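Laundry room, Baltlow house – safety checklist with comments
Date of the check: 2018-12-10
Checked by: Skarphéðinn Hjaltadóttir
Present for the first part: Régis Royer
Last full check: March

Marks used: OK, OK with comment, TO DO, NOT CHECKED. Where I was not sure I wrote the comment longer, so the next person can decide.

1. Floor and walking space

1.1 Floor has no cracks or raised places where a foot can catch. OK.

1.2 Floor drain is open and the water goes down. OK with comment. I poured one bucket and it went down slowly at the beginning, then normal. Please take out the grid and clean below it before the holidays.

1.3 Path from the door to the sink is free, minimum 800 mm. OK. I measured 871 mm at the narrowest place, between the shelf and the wall.

1.4 Baskets are not left in the path. OK with comment. A basket on the floor in front of the machine is fine during loading and unloading. After that it goes back on the low shelf. Xiuying Wan asked if we can paint a line on the floor for this. I have no objection, but the paint must not be slippery.

2. Washing machine

2.1 Machine stands level and does not rock when pushed at the corners. OK.

2.2 Door seal is clean, no tears, no coins or hair pins in the fold. OK with comment. I found one button and some gray fluff in the lower fold. Wipe it with a dry cloth each week, also behind the fold.

2.3 Door closes with normal force and the lock clicks. OK.

2.4 Door is left a little open when the machine is not in use. TO DO. It was shut when I came in the morning and the drum smelled old. In a house with small children there is a different rule, but here the room is locked at night, so the door can stay open.

2.5 Supply hose and drain hose: no bulges, no drops at the connection. OK with comment. The supply hose is from the old Drinon set and I could not find the year on it. Régis will order a new one.

2.6 Water tap behind the machine can be closed by hand. TO DO. It turns only with pliers. If a hose breaks, we don't have time to look for pliers.

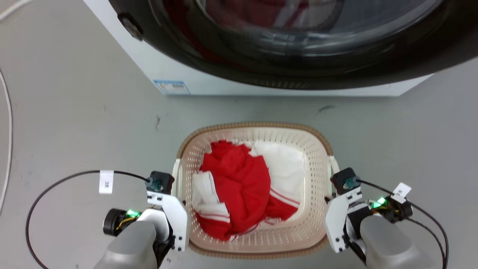 2.7 Pockets are emptied before loading. OK with comment. Most people do it. There is now a small dish for the things which are found.

2.8 Red and white laundry. This is not a safety point but it was asked again, so I answer it in the same place. Red clothes which are new should be washed alone the first times, in cold water. When a red piece is lying together with white ones in the same basket, please sort before loading, also when the white one has only red stripes. Wet red cloth should not stay on white cloth, not even for one hour.

2.9 Drum is not overfilled. OK with comment. A hand must fit flat above the laundry. Two people told me they press it down with the knee – please don't.

3. Electricity

3.1 Machine has its own outlet, no extension cord. OK.

3.2 Outlet and plug are not warm after a full program. NOT CHECKED. No full program was run while I was there. Nhyira Agyeman will do this and write the result on the sheet.

3.3 Test button of the ground fault switch works. OK. Tested twice.

4. Detergents

4.1 All bottles have the original label. TO DO. One bottle with blue liquid has no label. I put it in the waste box. Do not pour it out in the sink.

4.2 Bleach is stored apart from acid cleaner. OK.

4.3 Shelf for detergents carries the weight. OK with comment. The Biwott brackets are good, but one screw was loose and I tightened it.

5. To do before the next check

Clean drain under the grid – Xiuying Wan
New supply hose – Régis Royer
Repair or change the water tap – Dranlow, called already, they come within some 30 days
Plug temperature after full program – Nhyira Agyeman

Copy of this list goes to Nyokabi Bakilana and one paper copy hangs inside the laundry room door.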